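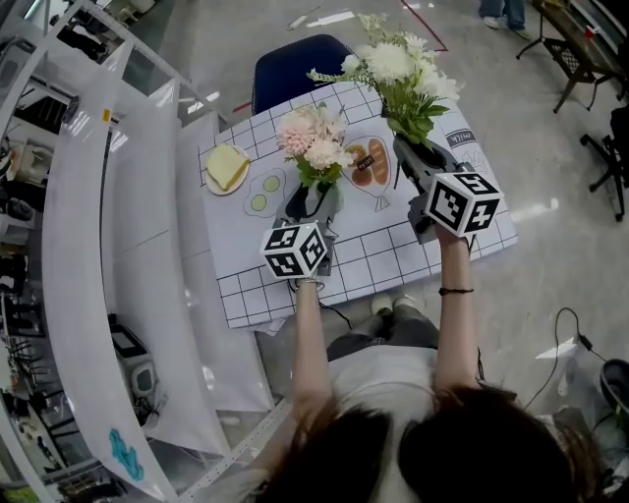

*Table station, bouquet task. Small pink and white bouquet in the left gripper, chrysanthemums in the right. Marker cube on each gripper.*

# Ado: Two-Handed Manipulation Project, Student Gallery

Ado is the spring project of the manipulation class at Beyene. Students record two-handed table tasks with hand-held grippers, process the recordings into gripper paths, and use the paths to train a controller for the class's two-arm bench robot. This page covers the table station and the notes that go with it. The code and the lab handouts are on the class server.

## Station setup

The operator sits at a white table with one gripper per hand. A printed sheet covers the work area. It carries a grid of black lines and drawings of food, and it was first made for the plate-sorting task. We left it down for the other tasks so that the table background stays the same in every recording.

Each gripper has a white cube attached, printed with black fiducial patterns. The tracking software finds the patterns, computes the pose of the cube, and applies a fixed offset to get the pose of the fingertips. The offset is measured once per gripper and stored with the gripper's ID. Swapping cubes between grippers without updating the ID shifts the whole path by a few millimeters. This was the most common setup error in the first month.

Operators should check the following before recording:

- Cubes tight on their mounts. Push on one corner with a thumb; no movement is acceptable.
- Cables routed toward the operator and clear of the work area.
- Fingers open and close through the full range on both sides.
- Sheet flat, corners down.
- Clock offset between the left and right streams under one video frame.

The last item is done by tapping the two grippers together twice at the start of each session. The tap shows up as a spike in both streams and the script aligns on it.

## Tasks

Four tasks are in the set. They were chosen to cover different contact conditions with objects that cost little to replace.

**Plate sorting.** Play food is moved to the matching drawing on the sheet. One hand at a time is enough. Used for training new operators and for checking calibration.

**Cup stacking.** Both hands work at the same time on separate stacks. The recording fails if a stack falls.

**Cloth fold.** One fold, edge to edge. Both grippers hold a corner. Path timing matters more than position here, and the two hands must arrive together.

**Bouquet.** Two bunches of artificial flowers, one larger than the other. The operator picks up each by the stem, brings them together above the table, and sets them down as one bunch. This is the hardest task in the set and takes up most of the notes below.

## Notes on the bouquet task

The stems are thin and the heads are wide. A grip that looks centered from above can be well off the stem axis, and the bunch then rotates in the fingers when it is lifted. Operators learned to close slowly, lift a short distance, pause, and only then move across the table. The pause is kept in the training data. An early version of the script trimmed all pauses to save space, and the controller trained on that data skipped the settling step and dropped the larger bouquet on most attempts.

The flower heads also block the cubes. When the larger bouquet is raised and tilted toward the operator, foliage can cover part of the pattern on top of the cube. Short gaps are filled by interpolation. Any gap longer than 12 frames marks the recording as failed. The rule is strict, but loosening it let through paths with visible corners in them.

Three changes reduced the number of lost recordings:

1. Grip lower on the stem. The heads sit farther from the cube.
2. Keep the wrist level during the lift and tilt only at the end.
3. Turn the larger bouquet before pickup so that its thickest side faces away from the operator.

Loose sleeves were also a problem for a while. A sleeve that falls over the back of the gripper hides the cube from some angles. Short sleeves or rolled sleeves are now in the station rules.

## Recording and review

A session is limited to 17 attempts per operator per task. Past that point hand speed goes up and grip placement gets worse, and reviewers reject more of the later attempts than the earlier ones. Operators switch out and review for the next person.

Review is done by a second student at half speed. The reviewer marks each attempt as pass, fail, or redo. Pass requires a complete task, no tracking gap over the limit, and no contact between the grippers and the table edge. Redo is used when the motion is fine and the data is not, such as a missing sync tap. Reviewers do not review their own attempts.

File names use the task code, the operator code, and the attempt number in that order. Operator codes are assigned at the start of the term and are not initials. Rejected attempts are moved to a separate folder and kept until grades are final, since several of them turned out to be useful for testing the gap detector.

The full set has more than 100 passed attempts. Of these, 56 are bouquet attempts. The split is uneven on purpose: plate sorting trained well on a small number of recordings, and bench time went to the task that needed it.

## Transfer to the bench robot

The bench robot has two arms mounted on a common plate, with fingers printed from the same files as the fingers on the hand-held units. Matching the fingers was a requirement from the start. The controller works from fingertip pose and finger opening and has no model of the human arm.

Two problems came up in transfer.

The first was reach. A seated operator can bring both hands close to the chest. The bench arms cannot reach the equivalent position without the elbows touching. Paths that enter this area are flagged by the script, and the bouquet task was re-recorded with the meeting point moved forward, over the center of the table.

The second was grip force. Operators squeeze as hard as they like and the recording stores only the opening. On a thin stem the opening is near zero for both a light grip and a heavy one. The current fix is a fixed motor current limit per task, set by hand. A force sensor in the fingertip was proposed and left for next year's class.

Current state by task:

| Task | Trained | Runs on bench | Remarks |
|---|---|---|---|
| Plate sorting | Yes | Yes | Stable |
| Cup stacking | Yes | Yes | Slow on the top cup |
| Cloth fold | Yes | Partly | Right arm arrives late |
| Bouquet | Yes | Partly | Pickup works; set-down is unreliable |

## Unutov Challenge entry

The class will enter the Unutov Challenge, student division, in April. The entry is cup stacking plus one free-choice task. The free-choice task is bouquet if set-down works by the freeze date and plate sorting if it does not. Judging covers completion, repeatability, and the written report. Speed is used only to break ties.

Teams bring their own table surface. Ours will be the same printed sheet, relaid and taped at the corners, with the grid origin at the left front corner as seen from the operator's seat.

## Parts and equipment

Gripper bodies, fingers, and cube mounts are printed in the Beyene workshop. Motors, bearings, and cable sets are from the Zendetti student kit, ordered through the department. Replacement cables should be requested before the last one is in use. The connector at the gripper end wears out first, usually where the cable bends toward the operator's lap.

Marker patterns are printed on matte paper. Glossy paper reflects the ceiling lights and the detector loses the pattern at shallow angles. Print at full scale with page fitting turned off, and check the black border with calipers before gluing.

Station bookings go through the class sheet. Leave both grippers on their chargers and the flowers in the bin under the bench.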